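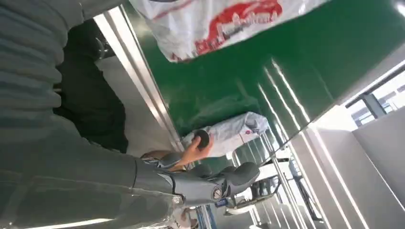 Provex hearing protection earmuffs, folding model: review after one season of use

I bought these earmuffs for my own money in October, from the web shop of Griltlow. I write it at the beginning because many reviews of safety products are written after one afternoon, by people who received the product as a gift. I have used mine on most working days in a small joinery shop, and at home for the lawn mower and the leaf blower.

First, who I am as a user. I wear prescription glasses the whole day, my head is rather wide, and I do not like pressure on my ears. My old earmuffs were a cheap pair from the hardware store, and by lunch time I always had a headache. So comfort together with glasses was my first question, before the price and before the color.

The box contains the earmuffs, a thin cloth bag and a folded instruction sheet. The sheet is printed in very small letters, and the table with the attenuation values is on the back side. Please read it before you throw it away. The rating on the package is NRR 23, and this is enough for my table saw if I do not work too long. For a louder machine I put foam earplugs under the cups. A person who works near something very loud all day should ask for advice and not trust a review.

The headband is steel wire with a padded cover. The cups slide up and down on the wire, and they stay where you put them. On my old pair the left cup was always sliding down when I looked at the floor, so for me this is a big improvement. The pressure was strong in the first days. I left the earmuffs stretched over a thick dictionary for two nights, and after this they felt better. I do not know if the manufacturer would approve of this method.
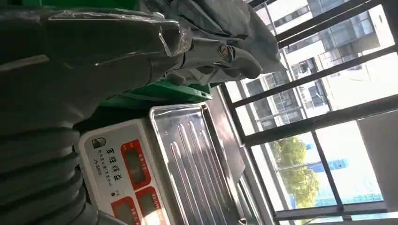
With glasses the result is good but not perfect. The cushions are soft and they close around thin temples without a problem. With my second pair, which has wide plastic temples, I can hear that the sound comes in near the ear, like a small window is open. If your safety glasses have thick temples, try the earmuffs together with them before you decide. My colleague Dong-geon Geum wears the Farooqui wraparound glasses with flat temples, and he has no leak with the same earmuffs. He also says they are too warm in summer, and I agree with him. Your ears will sweat. I wipe the cushions with a damp cloth and mild soap at the end of the day, and I never use alcohol, which made the cushions of my old pair hard and cracked.

Folding is the feature they advertise most. The cups turn inside the headband and the whole thing becomes the size of a grapefruit. It is useful for travel, but in the shop I hang them on a hook and do not fold them. One warning: if you fold them right after work, the moisture stays inside the cups and they begin to smell. Let them dry open.

Speech is difficult to understand with the earmuffs on. This is normal for a passive model, but I mention it for people who expect to have a conversation. If you must hear instructions often, the electronic type is better, and you must also pay for it and change the batteries.

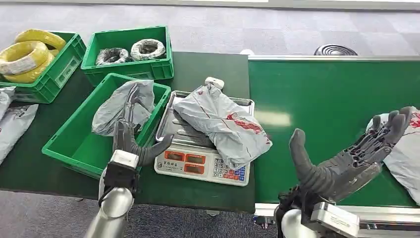

Spare cushions and foam inserts are sold as a hygiene kit. I have changed mine one time. The old cushion comes off if you pull it firmly with the fingers, and the new one clicks in around the edge. It took me 5 minutes, most of it on the first side, where I had put the foam in the wrong way. The kit from Urbridge is cheaper and it looks the same, but on my pair it did not click completely, so I returned it and ordered the original.

What I do not like: the cloth bag has no hook and no closing string. The black cover of the headband collects sawdust and is not easy to clean. The size marks on the wire are already disappearing, so if somebody borrows my earmuffs I must find my position again.

I give four stars of five. I would buy the same model again, but in the bright orange, as the black ones are hard to find on a dark bench.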